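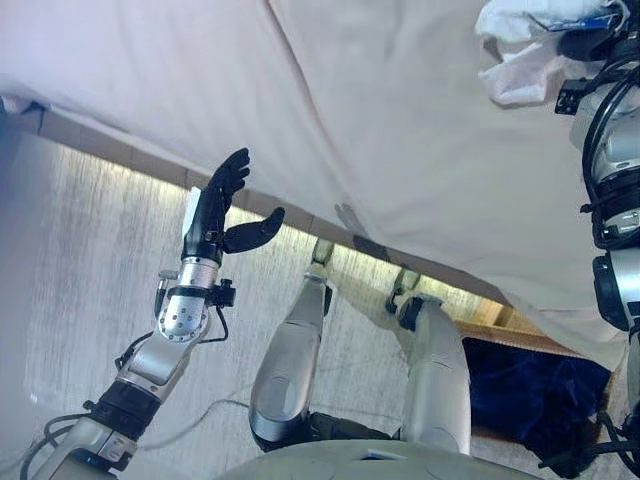 Meine Großmutter besaß ein Nudelholz, das an beiden Griffen dunkler war als in der Mitte. Als Kind hielt ich das für Absicht, für eine Verzierung. Erst viel später habe ich begriffen, dass ihre Hände diese Färbung gemacht hatten, Sonntagskuchen um Sonntagskuchen, und seitdem bin ich für makellose Dinge verloren. Ich liebe Gebrauchsspuren! Die ausgetretene Treppenstufe, den Henkel mit der blank geriebenen Stelle, das Buch, das von allein auf Seite 178 aufklappt.

Im September war ich in Zedonwood, in einer kleinen Pension mit einem Speisesaal, dessen Dielen zwischen Küche und Stammtisch eine richtige Bahn bilden. Der neue Pächter, Noel Abella, wollte sie abschleifen lassen. Das Angebot der Firma Pluleck lag schon auf dem Tresen, 1081 Euro, sauber aufgeschlüsselt. Wir haben zwei Abende lang darüber gestritten (er freundlich, ich leider etwas laut), und ich bin immer noch überzeugt, dass man so einen Boden ölen und sonst in Ruhe lassen soll. Wer dort sitzt, weiß sofort, wo das Essen herkommt und wo gelacht wird. Das kriegt kein Schliff der Welt wieder hinein.

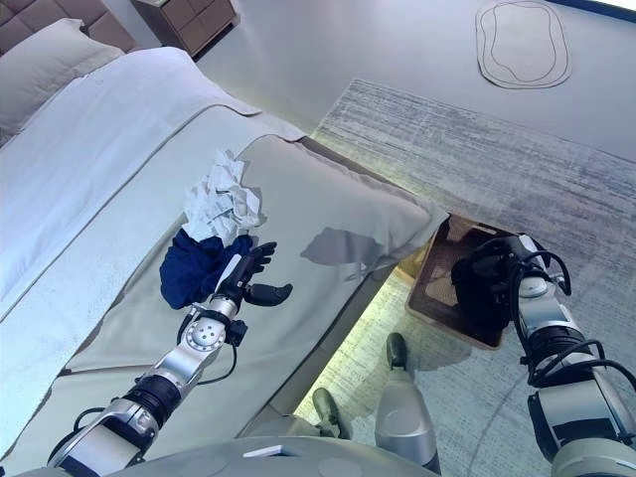

Muss denn alles Alte bleiben, nur weil es alt ist?

Was wackelt, splittert oder nicht mehr sauber wird, darf repariert oder ersetzt werden. Mir geht es um die Dinge, die tadellos funktionieren und bloß nicht mehr aussehen wie am ersten Tag. Bei denen sind wir erstaunlich ungeduldig geworden. Ein Kratzer im Tisch, und schon wird im Netz nach einem neuen gesucht, dabei ist der Kratzer nach einem Jahr nur noch der, den die Nichte mit der Gabel gemacht hat.
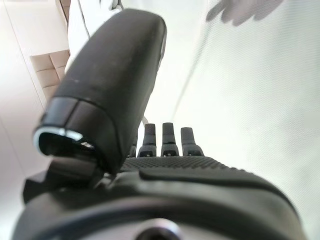 Spuren muss man erst einmal sehen lernen, und das ist ein Vergnügen, das keinen Cent kostet. Man braucht Nähe und ein bisschen seitliches Licht. Glänzendes drängt sich immer vor: Am großen schwarzen Daumen etwa fängt der Silberrand an der Spitze sofort den Blick, er spiegelt das Weiß ringsum ja auch prächtig. Ich bleibe trotzdem lieber an der matten Schale hängen, an den feinen hellen Schrammen und den kleinen Punkten darauf. So geht es mir mit Türklinken, mit Kochtöpfen, mit dem Lack alter Fahrräder - der Glanz ist schnell angeschaut, in den Schrammen kann man lange spazieren gehen.

Mein eigener Esstisch stammt aus der Serie Espiritu und hat mich gebraucht 129 Euro gekostet. Der Verkäufer entschuldigte sich für die Ringe auf der Platte. Ich hätte ihm beinahe mehr gezahlt.
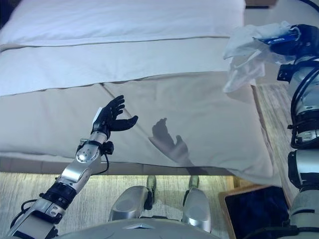 **Rubrik: Wohnen & Gewohnheiten**

Schwierig wird es bei künstlicher Alterung. Beim Möbelhaus Gosano stehen inzwischen Kommoden mit aufgemalten Wurmlöchern, und ich stand davor und war richtig beleidigt. Eine Kerbe, die in der Fabrik entstanden ist, sitzt immer an der falschen Stelle: dort, wo sie hübsch aussieht, und nie dort, wo jemand jeden Morgen mit dem Schlüsselbund entlangschrammt.

Kauft lieber etwas Schlichtes und benutzt es! Stellt die gute Kanne auf den Alltagstisch, schneidet Brot auf dem schönen Brett. Noel hat übrigens vorige Woche geschrieben. Der Boden in Zedonwood wird geölt, nur die Schwelle zur Küche kommt neu, da sind Gäste gestolpert. Damit kann ich leben.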